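Wax or oil on an old kitchen table?
posted by orell_1910, 26 January 2020

Hello all, and forgive the length of this. We moved into my grandmother's house in the fall and her kitchen table came with it, a big light-colored thing that six of us used to squeeze around for Sunday dinner. The finish is worn off where everybody's elbows went. I'd love to keep using it every day, so should I be waxing it or oiling it? And do I need to sand first? I've never done anything like this and I'm scared of ruining it.

frei_and_daughters
What a lovely thing to inherit! I'd go with oil for a table that gets real meals on it. Wax looks beautiful but a hot mug will mark it before you've finished your coffee. Wash it down with a little dish soap in warm water, let it dry overnight, then sand lightly by hand, always with the grain and never across it.
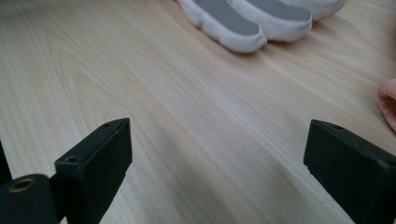

Put the oil on thin with an old T-shirt, give it 14 minutes or so, and wipe off everything that hasn't soaked in (this is where I went wrong my first time, and mine stayed sticky clear through February). Two more coats, a day apart. Spread your rags flat outside to dry when you're done, please, because oily rags in a heap can catch fire all by themselves.

wamen12
wax. my mom always used wax

drustano
I mostly agree with Frei, but do try a spot on the underside first. Oil will warm up the color of a pale wood, and some folks are sorry afterward that they lost the light look. Also check whether what's left of the old finish is varnish, as oil won't soak through it and you'd have to take that off first.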